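Bretham公寓管理处公共家具及储物设施专题会议纪要

会议时间：2020年3月8日
会议地点：管理处二楼会议室
主持人：Bok-nam Heo
记录人：Seung-woo Noh
出席：管理处、工程组、住户服务组、采购组有关人员
缺席：Koo搬运公司代表（已事先请假，书面意见由记录人代为宣读）

一、确认上次会议纪要

与会人员对上次会议纪要无修改意见，予以确认。上次会议遗留的门厅长椅重新上漆事项已办结，本次不再列入议程。

二、关于公共家具登记情况的汇报

住户服务组汇报，本年度公共家具登记工作已完成，登记在册的家具共136件，包括阅览室书架、活动室桌椅、走廊鞋柜及各层储物间搁架。其中11件列为待修或待处理，均已贴黄色标签。

主持人询问标签是否与登记表编号一致。住户服务组答复，除Delport楼的储物间外均已核对；该处旧标签尚未撕除，新旧编号并存，容易混淆。会议要求住户服务组于八月底前完成更换，旧编号在登记表备注栏内保留，以便查对往年维修记录。

三、关于阅览室书架调整

工程组提出，阅览室靠窗一侧书架遮挡采光，建议移至内墙，并将最上层隔板降低一格。采购组认为内墙一侧有暖气管道，书架背面应留出空隙。会议原则同意调整，具体尺寸由工程组现场测量后报主持人核定，调整期间阅览室照常开放。

四、关于待处理搁架的处置

工程组就待处理家具逐项说明。争议较集中的为一件浅色木纹搁架，由横板与立板直角相接。该搁架板面尚属平整，木纹清晰，主要问题在于板边：横板前缘粗糙不平，露出压制木料的纤维，靠近转角处有发白的缺损；立板前缘全高磨损起毛，近接合处另有一小块白色崩口。

工程组意见为修整后继续使用，拟先清除松散碎屑，以木工填料补平缺口，再沿前缘加贴封边条。采购组对此持保留意见，认为刨花类板材边缘一旦起毛，填补后能否牢固尚难确定，且人工费用可能超过购置同类搁架的支出。Cisunora家具店就新搁架的报价为每件270元，含送货，不含安装。
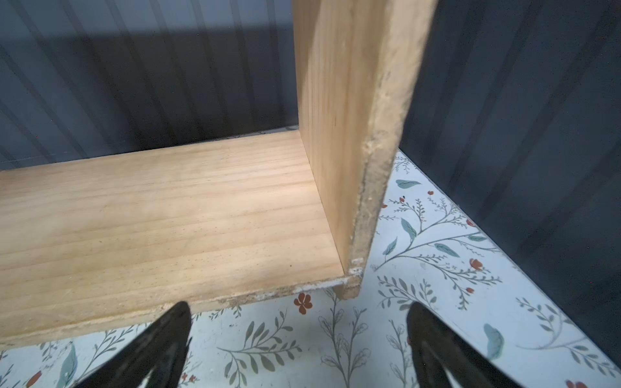 住户服务组补充，三楼储物间目前缺少放置清洁用品的搁板，如该搁架可用，无须另行购置。该组同时提出，板边若不处理，取放抹布、桌布等织物时容易勾丝，住户亦可能被木刺划伤，不宜在修整之前投入使用。

Koo搬运公司的书面意见认为，此类板材搁架搬运时应托住横板底面，不应单独提拉立板，以免接合处受力；如需上楼，应由2人搬运。会议采纳该意见，并要求写入家具搬运须知。

经讨论，会议决定如下：

（一）该搁架暂不报废，由工程组先行试修前缘，所需填料及封边条从现有库存中领取。

（二）修整完成后由住户服务组验收，验收内容包括板边是否光滑、接合处有无松动、放置后是否平稳。验收不合格的，转入报废程序，由采购组按Cisunora家具店报价提出购置申请。

（三）验收合格的，放置于三楼储物间，仅限存放轻物，不得放置水桶、工具箱等重物。

（四）其余待处理家具由工程组分别列明修理或报废意见，提交下次会议审议。

五、其他事项

采购组提请各组领用封边条时填写领料单，注明用途及长度。主持人表示同意，并请记录人将领料单样式随纪要一并发送。

住户服务组转达住户意见，希望走廊鞋柜增设一层隔板。会议认为鞋柜深度不一，暂不统一加装，由工程组选取Delport楼一层鞋柜试装后再议。

下次会议时间另行通知。

记录：Seung-woo Noh
审核：Bok-nam Heo
分送：工程组、住户服务组、采购组、Koo搬运公司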